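星期三的碗

Myklebust养老院的厨房每天要洗多少只碗，Borghild Strand心里有数，但她从来不告诉供应商。她的经验是，供应商一旦知道了数字，就会把它除以一个什么东西，得出一个让院长高兴的结果。

所以在Ivbridge工业区那间会议室里，当销售第二次问她“贵院的餐具周转量”的时候，她只说：“够洗的。”

销售在平板上写了点什么，大概是“待确认”。

事情是院长起的头。院长在火车上读到一篇文章，说机器马上就能叠衣服、擦桌子、收盘子，回来以后看洗碗间的眼神就不对了。洗碗间里有三个人，其中一个腰不好，一个下个月要生孩子，还有一个就是Borghild自己，名义上是后勤主管，实际上哪儿缺人站哪儿。院长说，你去看看，看看又不花钱。车票是自己垫的，后来报销单填了两遍，第一遍他们嫌她没写“出差目的”。第二遍她写的是：看碗。

做机器的公司叫Fekereck，产品叫Neren。宣传册纸很厚，封面上印着一间没有人用过的厨房，水池里一滴水都没有。册子里说Neren“理解家”。Borghild翻到背面找价钱，没找到，只找到一个邮箱。

“它能洗碗吗？”她问。

销售说，这是个非常好的问题。

她在这一行干得够久了，知道一个问题要是被夸了，答案就不会太好。她给院里买过一台会自己上楼的送餐车，那时候她也问了个非常好的问题。送餐车如今停在地下室，上面晾着拖把。

“洗碗是我们路线图上很重要的一站。”销售说，“不过要理解洗碗，先得理解抓取。抓取是一切的基础。我请Alvar带您下去看看，他讲得比我好。”

Alvar Strömberg讲得并没有比他好。Alvar穿一件袖口起毛的毛衣，走楼梯的时候一直在说暖气。楼上的暖气和楼下的暖气归两家公司管，楼上热得穿短袖，楼下他们冬天要戴半截手套写代码。Borghild觉得这人还行，至少他抱怨的事情是真事。

实验室门口有一双拖鞋，她问要不要换，Alvar说不用，那双拖鞋是谁的他也不知道，来的时候就在了。

“您别抱太大希望。”他握着门把手，压低了声音，好像里面有病人，“楼上给您看的那个视频，放快了。”

“快多少？”

“挺多的。”

他推开门。

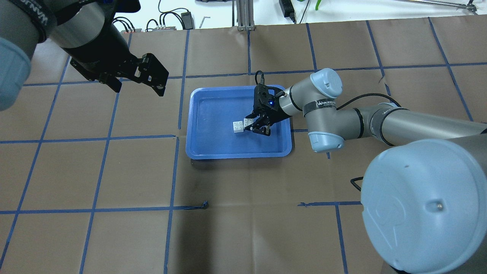
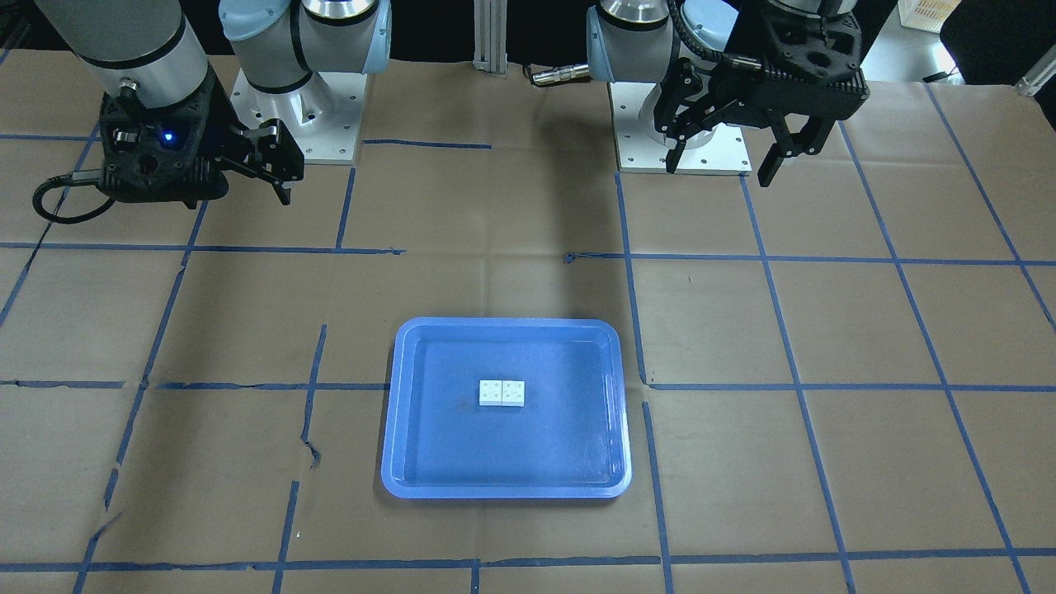 “碗呢？”Borghild说。

“碗以后再说。”Alvar说，“现在是小块。”

她看了看小块，又看了看手臂。她一直以为会有个身子，有个脑袋，最好还有条围裙。宣传册上倒是有围裙的，系在一个笑得很开的女人身上，那女人在喝咖啡。

“小块要干什么？”

“拿起来，放下。”

“放到哪儿？”

“这得看任务。”Alvar搓了搓手，“先拿起来吧。拿起来就已经很有意思了。”

他在键盘上敲了几下，叫她往后站一步。她往后站了一步。过了一会儿，其中一条手臂动了，慢得很有教养，像一个客人伸手去够最后一块蛋糕，又不想让人看出来他想要。它停在小块上方，想了想。她后来跟洗碗间的人讲起这一段，每次都要说到“想了想”，因为她实在找不到别的词。想完以后它往下去，夹住了托盘的边。

“哦。”Alvar说。

“它拿的是盘子。”Borghild说。

“它觉得那是小块的一部分。”

“那我孙子也这么觉得。他一岁半。”

Alvar把手臂退回去，又来了一遍。这次夹住了，提起来，在半空里歪了一下，掉了。小块落进托盘里，声音很脆。Borghild发现自己往前伸了一下手，那是洗碗间里练出来的反应，人还没想，手先去接了。Alvar也伸了手。两个人站在那儿，各自把手收回来，都没说什么。

“一上午能成几回？”她问。

“今天上午二十九回。”

“试了多少呢？”

Alvar说，这个是非常好的问题。说完他自己先笑了，笑得鼻子都皱起来，说对不起，楼上教的，他们去年请人来培训过，培训了整整一天，还管饭。

她问那顿饭谁洗的碗。他说是纸盒子。

既然来都来了，她就在旁边一张转椅上坐下，看了五十分钟。她本来只打算看十分钟，可是这东西跟看人钓鱼一样，你总觉得下一竿会有。有一阵子它连着几回都成了，拿起来，放下，拿起来，放下，她居然有点替它高兴，高兴完又觉得自己没出息。有一阵子它怎么也不行，Alvar就过去用指头把小块拨正一点，拨完看她一眼，像打牌时偷看了底牌的人。

“您刚才拨它了。”

“初始条件。”Alvar说。

“我那儿的碗，老人们吃完了，有的里头扣着半个土豆，有的叠在一块儿，中间夹着勺子，还有假牙。”她说，“您到时候谁去拨？”

Alvar没有马上答。他从桌上拿起一个杯子，看看里面，又放下了。杯底有一圈干掉的咖啡，少说也是前天的。她顺着他的手看过去，窗台上还有好几只，水池里也有，最底下那只已经长出了一点不太好描述的东西。

“这些杯子，”她说，“是谁的活儿？”

“轮流的。有张表。”

“表呢？”

表贴在冰箱上，被一张比萨店的菜单盖住了。菜单掀起来，这一周写的是Alvar，上一周写的也是Alvar，再上一周有人写了Neren，后面画了个笑脸。

Borghild把外套脱下来，搭在转椅背上，卷起袖子。Alvar说您别，真的别，您是客户。她说我还不是客户。她把水放热，问洗洁精在哪儿，他在三个柜子里找，最后在螺丝刀旁边找着了，瓶子是倒着放的，说明确实有人用到过最后一点。

她洗，他擦。她嫌他擦杯子只擦外头，他说他一向这么擦的，她说怪不得。洗到那只长了东西的，她先用热水泡上，教他这种不能硬刮，泡着，去干别的，回来它自己就松了。他听得很认真，问她怎么知道什么时候算泡好了。

“看着就知道。”

“可是具体看什么？”

她停下来想，手还在水里。颜色？也不全是颜色。是拿手指一推，那个劲儿不一样了。她说了，又觉得没说清楚，就叫他把手伸进来自己推一下。他推了一下，说还紧着呢。她说对，还紧着。过了一会儿又叫他推，他说，啊。

“就是这个。”她说。

“这个我写不出来。”他说，口气里倒有点高兴。

销售下来找他们的时候，杯子都倒扣在一条格子毛巾上了。他手里拿着一份报价，说这是试用方案，每月两千八百三十克朗，合作伙伴价，含远程支持，不含手指。手指是耗材。

“这个月它能干什么？”Borghild问。

“这个月主要是采集。”

“采集什么？”

“采集您那边的环境。”销售说，“由您这边的同事协助示范。”

她在毛巾上把手擦干，一根一根地擦。她把这句话在脑子里翻译了一遍，译出来是：我们付钱，然后洗碗给它看。她问是不是这个意思。销售说不完全是。Alvar在后面说，是这个意思。

楼上和楼下的暖气归两家公司管，她想，这地方别的东西大概也差不多。

报价她还是收下了，折成四折放进包里，院长会要看的。Alvar送她到公交站，一路上没戴手套，手插在口袋里。他说他其实不是干推销的，您也看出来了，他就是觉得能成，可能不是明年，也可能不是他干成的。小块过了还有杯子，杯子过了还有软的东西，软的东西他们组里现在没人愿意提。

“毛巾呢？”她说。

“别提毛巾。”

她问他晚上吃什么。他说比萨。车来了，她上去，投了币，又从门口探出身来跟他说，那只泡过的杯子底上还有一圈，回去拿小苏打擦。司机等着她说完，Alvar在站牌底下点头，点得很用力，从口袋里掏出手机，像是要记下来。

回去以后院长问怎么样。Borghild正在找能替班的人，下个月那一个真的要去生了。她说机器挺好的，挺客气。院长问，那洗碗呢？她说他们现在在学拿东西。

“学得快吗？”

她把听筒夹在脖子和肩膀中间，手里还拿着排班表，说比送餐车强，送餐车什么都没学。然后中介那边接通了，她摆摆手让院长先出去，问对方星期三有没有人，不用会别的，别只擦外头就行。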